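Workshop notebook, Woltover miniatures bench
Tuesday, July 19, 2022

Big day! The Pirnum finally holds together when you pick it up by the nose, which it has refused to do since spring. For anyone joining late: the Pirnum is the freighter, the long ugly one with the hump, and it carries most of the second act of Cunalov. Horácio Pinheiro wrote the script with one ship in mind and then kept giving it more to do, so the model has to survive a dock scene, a tow and the crash.

Started the morning by redoing the spine. The old one was a dowel and it sagged. The new one is square aluminum tube, 463 mm end to end, with the mounting nut moved back behind the hump so the weight sits over the stand. Drilled it slightly crooked the first time, filled the hole, drilled again. Fine now. It swings on the stand without dipping and I must have swung it for ten minutes just because I could.
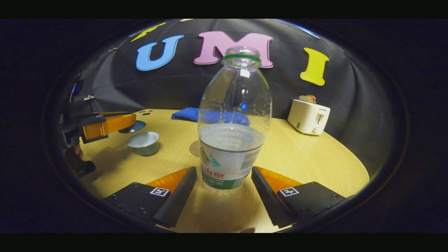

Hull plates next. We have 204 of them cut from thin styrene, and I got the whole port side on before lunch. Liquid cement, small brush, touch it to the seam and let it run in. Don't press. I pressed on the first row and left a thumbprint on the cargo door (sanded out, mostly — it will be in shadow anyway). The random spacing Shirley Bramwell drew up looks fantastic. I had my doubts on paper, but once there's a raking light on it the thing goes from toy to enormous.

Paint test on scrap:
- gray primer, then dark brown, then hairspray, then the off-white. Chips beautifully with a damp stiff brush.
- same again without the brown. Looks like a bathroom tile. No.
- thinned black wash over both. Too heavy, try half strength.

Going with the first one. Keep the chipping near the doors and the engine end, where crews would be banging about. Horácio wants the name readable in the close pass but worn, so mask the letters first and scratch them up after.
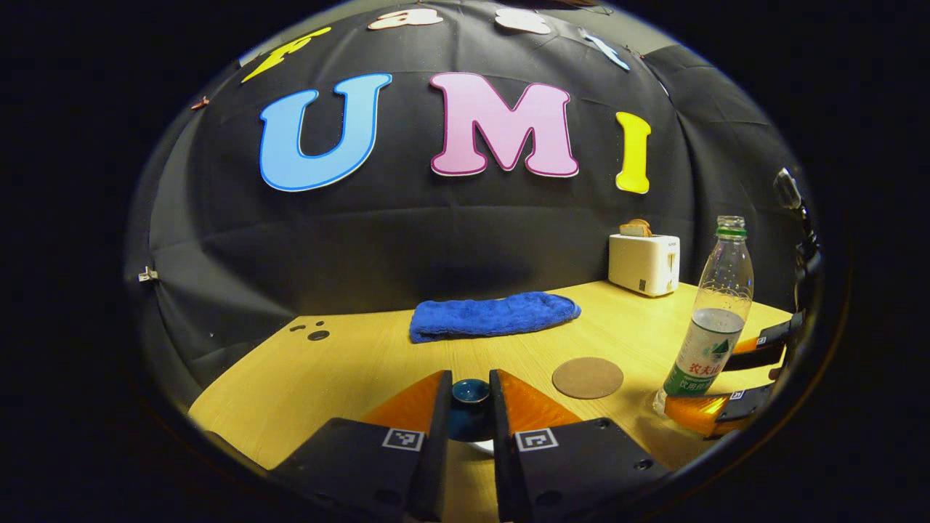
Engine lights: the warm LEDs flicker on camera at the shutter speed Shirley wants to use. They look steady to the eye, so it took us a while to catch. Swapped the dimmer for plain resistors and the flicker went away. We lose the fade-up at ignition, but she thinks she can do that with a card pulled across the lens, the old way, and I am extremely happy to be working with people who suggest that sort of thing before they suggest software.

Did a rough pass in the afternoon, camera moving and ship still. 14 seconds, unpainted starboard side turned away. We watched it back more times than we needed to. The nose comes in, then the hump, then it keeps coming and coming. That is the shot from the storyboard! Slight bump halfway where the track sections meet. Tape over the joint helped, shimming would be better.

Still to do:
- starboard plates
- antenna, in brass this time (the plastic one broke again)
- black flock inside the engine bells, they reflect
- ask Verbeke whether the fog juice can be shipped before August
- 2 spare mounting nuts, same thread

Leave the hull on the high shelf overnight, port side out. The cement on the last row needs till morning.

Woltover Miniatures — workshop notes — text may be reused with credit — Back to top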